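Pirihi cell notes: wrist camera, finger offset, cabinet door

8 December 2022

Quick one before I lose the details. Been living inside the Pirihi setup all week and my notes are on the back of three envelopes, so this is me typing them up.

For anyone new: Pirihi is our simulated kitchen cell. Two white arms, a counter, cabinets, a toaster oven. Everything we change on the real cell gets set up in there first, and it gets looked after the same way. Config files instead of grease. Mostly. It drifts too, just for dumber reasons.

What was wrong

Grasps on the upper cabinet door were landing off. Not a lot. Enough that the fingers closed beside the handle on a lot of runs and the arm then pulled very confidently on nothing. Kuo-hua had the log open, 1677 attempts since the last clean config, and 425 of them flagged as missed handle. The drawer tasks looked OK. So door only, which made everybody blame the door.

It wasn't the door. Well, a bit the door. See below.

Wrist camera first

I always start at the wrist. Park the gripper in front of something with straight edges, fingers open, and look at what the camera gets. Cabinet paneling is great for this, you get those long molding lines for free and if the camera mount is rotated you can see it against them once you know what angle you asked for. Also you want both fingers in view and the palm edge level along the bottom. If the palm edge is sloping, stop, fix the mount, don't touch anything else.

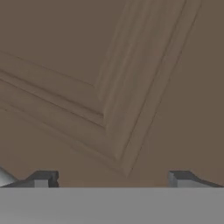

The finger model is a seperate file from the palm and that is where I lost most of a day. Someone (me, July) swapped in the Dellum fingers and updated the shape but left the old tool point in place. So the planner thought the pinch point was 41 mm back from the palm origin in one file and had another number in the other. Both files load. No warning. The drawers forgive it, those pulls are horizontal and the approach comes at them straight. The door handle is vertical and does not forgive anything.

Order I'd do it in next time:

Open the fingers all the way. Save a wrist view.
Check palm edge. Level or go back.
Compare finger tips left to right against the saved view from the last good config.
Read the tool point out of BOTH files. Out loud if you have to.
Close on nothing, check the tips meet where the tool point says.
Then and only then run a task.

I skipped the fourth one twice. Elaine sat next to me the third time and read the numbers off her own screen, took her ten seconds to spot it.

The hinge

OK so the door. Hiba had turned the hinge friction down back when she was testing fast pulls, and it never got turned back up. With low friction the door swings way past where the arm lets go, ends up nearly straight out from the cabinet, and the next approach plan has to thread the gripper in around it. Above a toaster oven. With the other arm parked in front. You can imagine the planner's opinion of this.

Normand's fix was a stop on the hinge. My fix was putting the friction back. We did both. The stop is there in case one of us (me again, probly) loses the friction value a second time.

Things I check on the door now, every time I reload the cell:

Does it stay put when the arm lets go? Run 900 steps with no commands and watch it. Any creep at all, friction is off.
Handle attached to the door and not to the cabinet. Sounds stupid. Has happened.
Does the low end of the handle leave room over the toaster oven. It's tight with the door swung out, and if the oven got nudged in an earlier run and you didn't reset, you're testing a different kitchen.
Second arm parked low, out of the sweep. Check its joint values, don't trust the view. A parked arm can look fine from one camera and be well inside the door's path.

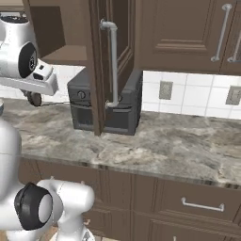
Scene reset

Last piece. The reset script was putting the arms back and the door back but not the oven. Cameron found that one. Added it, plus a check that prints the position of anything that moved more than a hair since load. Noisy output but I'd rather have it. Will tidy it later, by which I mean Cameron will.

Also moved the whole config under one Rinurach folder so palm, fingers and tool point live together. Old paths still work till the new year and then I'm deleting them, you've been told.

Still to do: same pass on the left wrist camera, I only did the one. And the Amgate export, which somehow rounds the hinge limits when it writes them out. Haven't looked at why. If you've had that one and fixed it, comments are open, please write the line number too and save me the evening.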